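Home Questions Stitching & Sewing Ask Sign in

How do I stop my thread from looping and slipping when I practice sutures?

Asked by Noemi Caputo, 9/2/18
4 min read

Hi all! I'm in my second term of a vet tech program and I've fallen down a hole with suturing practice. We aren't graded on it until April but I love it, and I've been sitting at the kitchen table every night with a practice pad and a cheap needle driver, closing the same slit over and over. My roommate has asked me to please move it when she's eating.

My problem is the thread. I can get the needle through fine, both sides, nice even bite. Then I start pulling the slack across and everything goes wrong. The long end makes this big floppy loop that catches on the handle, or on my sleeve, or on the lamp (really). By the time I've fished it free the short end has pulled right through and I have to start again. When I do get to the knot, the first throw loosens up before I can lay the second one on top, so the edges gape a little.

I'm using a Stovamero pad, the soft kind with the three layers, and black silk off a Nikik spool because it was cheap and I could get 200 yards of it. I've been cutting it long so I don't have to rethread so often. Is that dumb? Also should I be pulling with the driver or with my fingers? I've seen people do both and our instructor is so fast I can't tell what she's doing.

Any help welcome, I have a stack of used-up pads and not much to show for it!

2 answers

Answer 1

Cut it shorter.

I mean that's most of it. You said you're cutting it long and you said it catches on the lamp - well, there you go. I use 46 cm and I could go shorter for one row. Spool thread also comes off with a curl in it, so hold both ends and give it a slow firm stretch before you start. I quit buying Nikik for this anyway, it frays, but it's fine for learning.

Answer 2 (marked helpful)

Oh I remember this stage! I worked in an animal clinic for years and then went and taught the evening skills class at Furnival, and the loop thing came up every single term, so please don't feel bad about it.

First, yes to the shorter thread. But even with a short piece you're going to have a loop at some point, you can't avoid it, so what you want is to decide where it goes. Before you pull, lay the long side out away from you, flat, on the far side of the cut. Then pull in a straight line over the cut and stop when you have a short tail left. I mean really stop and look. Most people lose the tail in the last inch because they're pulling with the whole arm. Rest the heel of your hand on the table and pull from the wrist.

Second, think of it as one hand holding and the other hand going to get it. The holding hand should do nothing at all. Beginners move both hands at once and then the thread is a moving target. Keep one tip still with the thread running out of it, bring the other tip over close, and only then take hold. Short reaches! If you have to stretch for it you've let go of too much thread. 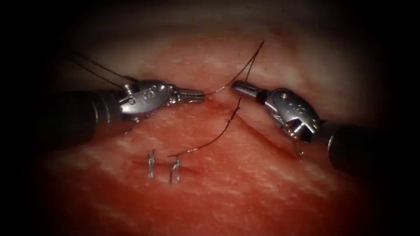 Noemi wrote back under this one that keeping one hand still had fixed more in a night than the last month of practice, and she wanted to know if she should be grabbing the thread with the driver every time or if fingers were okay.

Either is okay for now, Noemi. Fingers for the long end, driver for the short tail is the usual way to learn an instrument tie. Just don't clamp down on any part of the thread that's going to end up in the stitch, it gets a flat spot and it can break there later. Clamp the end you'll be trimming off.

About the first throw coming loose: wrap twice on the first one and once on the second. The double wrap has more grip and it'll usually sit there long enough for you to get the next one down. Pull your hands flat and opposite, level with the pad. If you lift up, it opens. And snug is enough - you want the edges touching, and if the pad puckers you've gone too far. (In a real patient the tissue swells some afterward, so tight today is way too tight tomorrow.)

For the table, I kept my stuff on a Stuva tray with a damp washcloth folded under the pad so it didn't skate around. Makes a huge difference if your table is slick, and you can pick the whole thing up when your roommate wants dinner. Move the lamp to your other side too.

One more and I'll stop. Keep your old pads! Flip them over and cut fresh slits on the back, or use the worn ones for knots only, where it doesn't matter if the edges are chewed up. I used to have my students do a page of nothing but knots on a shoelace before they touched a needle, they hated it and they got good.

86 people found this helpful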